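Chapter 5
Care of the Shared Desk

What you will learn in this chapter
How to prepare a desk before cleaning
How to clean a desk telephone and its cord
How to choose a cloth
How to leave the desk for the next person

5.1 Why the desk comes first

In Chapter 4 we studied floors and entrances. Now we come to the place where office workers spend the most hours of the day. A visitor looks at the floor for a moment, but the person who works at a desk looks at it from morning until evening, and he or she will notice a mark that was left behind.

When I began to teach this course at the Piltari training center, my students wished to start with windows. Windows give a quick result. A desk is slower work and asks for more attention, for the reason that the objects on it belong to somebody. You may move them, but you must put them back.

Rungnapa Thepsuriya supervised the evening cleaning in the Ramasamy building for many years. In March she kept a notebook of the complaints which the tenants sent to her. There were 138 desks on her floors. Most of the complaints did not speak of dirt. They spoke of a telephone left off the hook, a plant that was turned away from the window, or a chair adjusted to another height. I have used her notebook in the exercises of this chapter.

5.2 Objects that are found on a desk

A shared desk usually has fewer objects than a private one. The telephone is the object that is touched by the most hands, and also the one that is cleaned the least. Dust collects between the number keys and inside the turns of a coiled cord. The handset needs care at both ends, where it comes near to the mouth and the ear.

A plant needs a different kind of care. Lift the pot, wipe the surface under it, and return it to the same place. Do not spray any product near the leaves. The flowers of small plants fall easily, so it is better to lift the pot with two hands.

Before you begin, take the handset off its base and lay it on the table at the side. Now the base can be wiped completely, together with the place where the handset rests. A stone-patterned surface with fine gray lines can hide dust very well. Look at it from a low angle against the light. 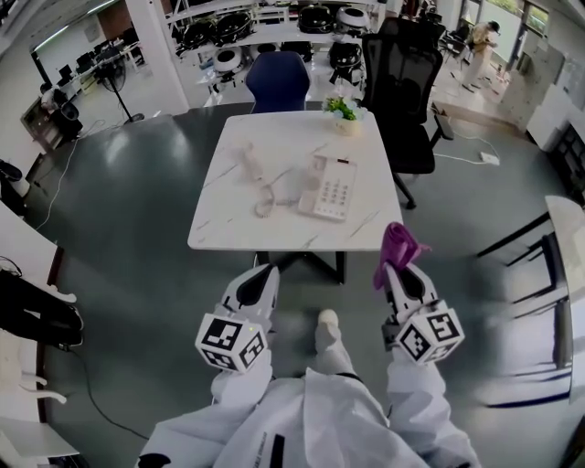 Should the telephone be cleaned before the table or after it?

Clean the telephone first. Dust from the keys and the cord falls on the table, and you will remove it when you wipe the surface at the end.

5.3 Choosing the cloth

Use one color of cloth for desks and keep the same color for the whole building. The cloth should be slightly damp, never so wet that it leaves drops. Fold it in four, and turn it to a clean side when the first side becomes gray.

Key words: handset, cradle, coiled cord, damp, surface

Before you continue, write down the objects on a desk that you know well. Mark the ones which you would lift and the ones which you would wipe in their place. Keep your list, as we will return to it in Section 5.4.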